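Pullport session notes, release 2

Pullport is a collection of 306 written notes from an online continuing education course on heart rate variability biofeedback. The course ran at the Varkmont clinic and was taught by Miyuki Maruyama, who agreed to the release on condition that her jokes be left out. We took out most of them.

What you get

notes.csv has one row per session note. modules.csv lists the 19 course modules in the order they were taught, which differs from the order in the syllabus. The column "pace" is target breaths per minute. The column "pace2" is the same thing, entered by people who did not see "pace."

All notes were typed in Faltadix and exported in March. Faltadix cuts free text at 3,000 characters, so the longer case discussions stop mid-thought. A few of the shorter ones do too, but that is the authors' own work. 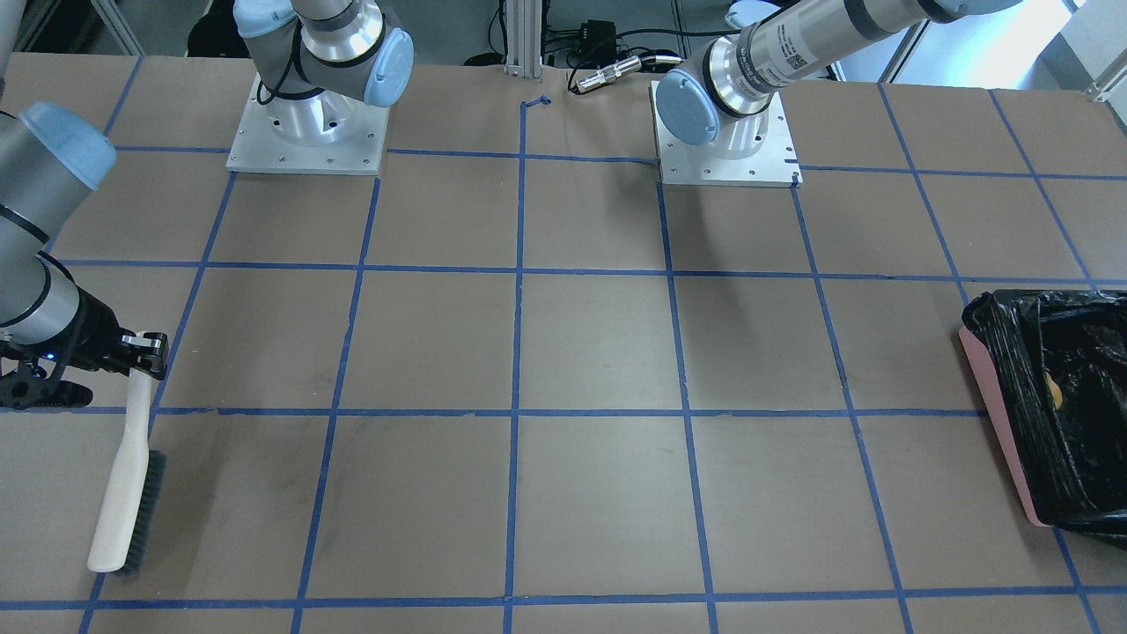

Work table with taped grid and gripper.

Who it is for

Clinicians who teach breathing protocols, and students who want to see how differently two trainees can write up one session. It is a poor fit for outcome research. There is no control group, and "felt calmer" appears in nearly every note, including the one where the sensor was never plugged in.

Known problems

Module 7 was recorded twice and both versions are in. Use the second. Times are local except in the Grube subset, which has its own opinion.

Client names and birth dates were removed before export. If you find one we missed, write to the maintainers and please don't open a public issue with the name in the title. Again.

Last updated Jun 4, 2024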